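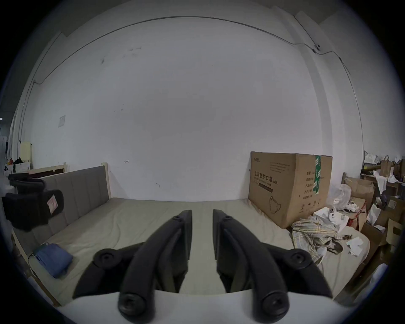
침대 위에서 옷 개기, 겨울 정리 사진첩

12/12/2025

해마다 이맘때가 되면 방을 한 번 뒤집어엎습니다. 서랍장 앞에 쪼그려 앉아서 하면 허리가 먼저 항복하는 나이가 되어서요, 요즘은 무조건 침대 위에서 옷을 갭니다. 침대는 넓고 평평하고, 무엇보다 다 치우기 전에는 누울 수가 없으니 중간에 포기하기가 어렵답니다(그래도 포기한 날이 없지는 않습니다). 지난 4월에 Fumudstead 살림 모임 게시판에 봄 정리 글을 올렸을 때 따뜻한 말씀을 많이 남겨 주셔서, 겨울 편도 용기를 내어 엮어 봅니다. 글이 길어지는 버릇은 여전하니 차 한 잔 옆에 두고 천천히 봐 주세요!

면으로 된 파란 옷은 참 자주 손이 가는데, 그만큼 자주 구겨지기도 합니다. 저는 다림판을 꺼내는 일이 드물고 그저 시트 위에 넓게 펼쳐 손바닥으로 쓸어 주는 정도예요. 몸판부터 반듯하게 잡고, 소매는 그다음입니다. 순서를 바꾸면 꼭 한쪽이 삐뚤어지더라고요.
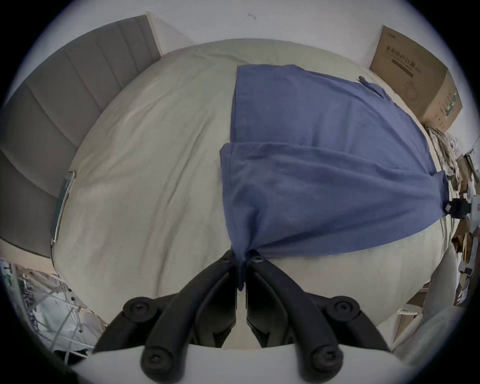
Godik: 저는 소매부터 접는 쪽이에요. 몸판을 먼저 잡으면 소매가 자꾸 빠져나와서 두 번 일하게 되던데, 면 옷은 좀 다를까요? 그리고 갠 옷은 눕혀서 쌓으시는지 세워서 넣으시는지도 궁금합니다.

얇은 면 옷은 몸판부터가 편했고, 두툼한 니트라면 저도 Godik 님처럼 소매부터 접습니다. 서랍에는 세워서 넣어요. 눕혀 쌓으면 맨 아래 옷은 봄까지 얼굴을 못 보거든요. 옷 사이에는 Nuka 향주머니를 2개쯤이 아니라 딱 2개만 넣습니다. 욕심내서 더 넣었다가 겨우내 온 방에서 라벤더 냄새가 난 적이 있어요.

옷만큼이나 오래 고민하게 되는 것이 상자입니다. 큼직하고 튼튼한 종이 상자는 한번 생기면 도무지 버리지를 못하겠어요. 철 지난 이불을 넣을까, 책을 넣을까 궁리하는 동안 자리만 차지하고 있지만, 그 궁리하는 시간이 또 즐겁지 않습니까. 따로 수납함을 사려면 Yau 생활용품점에서 천으로 된 것이 1000엔이었는데, 들었다 놓았다 하다가 결국 빈손으로 돌아왔습니다. 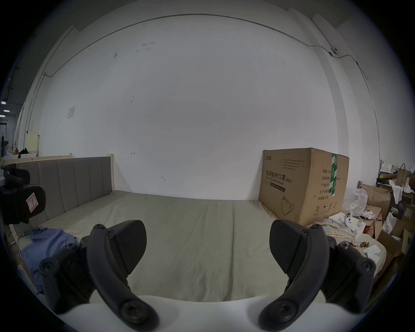 벽 쪽에 둔 N95 마스크 상자와 아직 개지 않은 파란 셔츠.

다음에는 선반 위 종이와 봉투 이야기를 올리겠습니다. 그쪽은 마음의 준비가 조금 더 필요해요.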